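How a robot learns to press a switch

Robots in a factory repeat one movement all day. At home, things change place all the time.

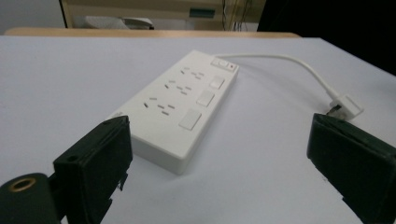

Édgar Sánchez works at the Matoušek lab in Rarkville. His team did not write rules for the robot. They showed it the same small job many times – 21 times for each switch. Then they moved the power strip to 7 new places and let the robot try alone. It pressed the right switch in four of them. With more examples from different places, it missed only one.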